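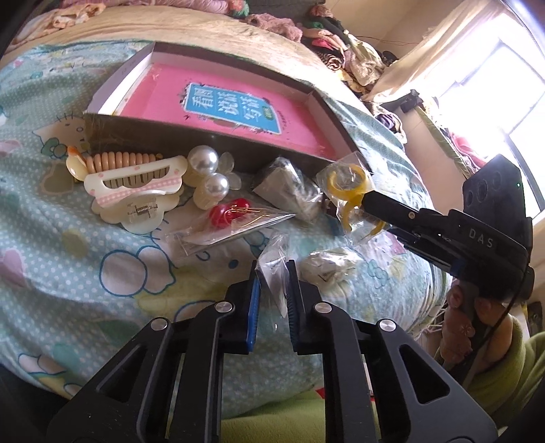
*Small things out on the blue quilt, pink book in its box. Sorting notes, May 2024.*

Started on the little bits and pieces this morning, having put it off since February, when Socorro and I did the sewing tins and swore we would go straight on to the hair things the week after. We did the sewing tins very nicely and then both found other things to do. So this is the hair things at last, plus whatever had got in among them, which was rather more than I expected.

I used the bed again. I know Lucero prefers a table, and for buttons I agree with her, but beads roll on a table and on a quilt they mostly stay where they are put. The dots are a nuisance for anything pearly or white, because you look straight at a bead and take it for part of the print. The two big pearl ones are large enough to be safe. The ivory one and the little see-through flower are the ones I would worry about, and I have put it down here so that whoever does this next moves them off the quilt first.

The cloud-shaped claw clip with the gingham bow band is my favourite of the lot, and I spent longer on it than it deserved. For our purposes it goes under "claw, large" and it should be stored closed. We have always thrown these in open and then the teeth catch in everything, especially the spiral hair ties, and you end up pulling out a great knot of things when you only wanted one. The peach spiral tie is to go with the other ties, in something shallow. Please don't hang them on a hook, Socorro, I know it looks pretty, but they stretch and they never quite go back.

On bags. I am less fond of the clear bags than I was. They were my idea (it is in the book, in my handwriting, I can't wriggle out of it) and they do keep the gold wire pins from wandering off into the bedding. But a clear bag with another clear bag on top of it is very hard to read at a glance, and I picked the same one up three times thinking it was a new one. Lucero's suggestion was a strip of coloured tape across the top, one colour for metal and one for everything else. I think that is sensible and cheap and we should simply do it. The roll of Scanlon tape in the hall drawer will do for one colour. It says 70 metres on the label, so we shan't run short.

Worked in this order, for the record: clips, ties, loose beads, then anything in a bag, then earrings and the watch last of all. It felt natural to do the bags first because they are already "done" in a way, but I tried that with the sewing tins and it made me lazy. Once the bagged things are lined up you start seeing the rest as leftovers and you want to sweep them all into one tub. Doing the loose ones first kept me honest about them.

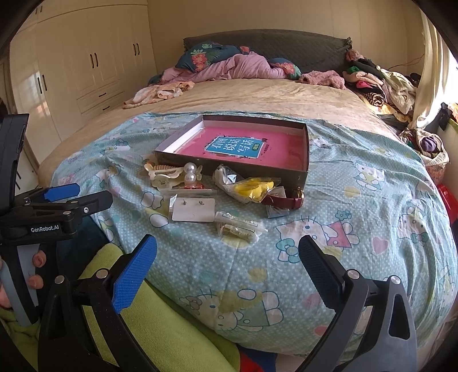
The watch gave me pause. Dark red strap, round gold-coloured case, a very nice thing, and I had no idea where to write it down, as our sheet has no heading for watches at all. For now it is under "worn on the wrist", a heading I have made up for the purpose, and it can have the bracelets for company when we get to them. It wants something soft under it if it is going to live in a box. I thought of a square of felt from the Pristeo offcuts, which are only sitting there.

The stud earrings should stay on their white card. I feel quite strongly about that! A pair on its card can be put away and found again, and a pair off its card becomes two separate errands.

I did wonder about using the dark box with the pink inside for all of this. It is a good shallow shape and you can see everything in it without digging. But the pink booklet fits in it so comfortably that I don't like to turn it out, and if we put clips on top of the cover they will scratch it sooner or later. Lucero reads the characters far better than I do and says she would like a proper look before it goes anywhere, so booklet and box stay together until she has had her turn with it. I have pencilled that on the sheet.

Costs, as Socorro will ask. The divided tray in the Andale leaflet is 1,977 for the big one and 870 for the small. The big one has 13 compartments and looks marvellous, and I was very nearly persuaded, but I think it would encourage us to keep things simply to fill it. The small one is plenty. If anybody disagrees, write it underneath and I'll hold off ordering.

Still to do: the big heap of clothes up by the headboard, which I looked at and left alone, and the woven basket, which has folded things in it and a purple sock that wants its partner. I would like two of us for the heap, one to lift and one to fold. The wardrobe drawers should be looked into before we start folding, so that we know what room there is. The Rornness hangers are in the other room if they are needed.

Bedding to go back last. Shake the quilt over the sheet, gently, and feel along it for pins.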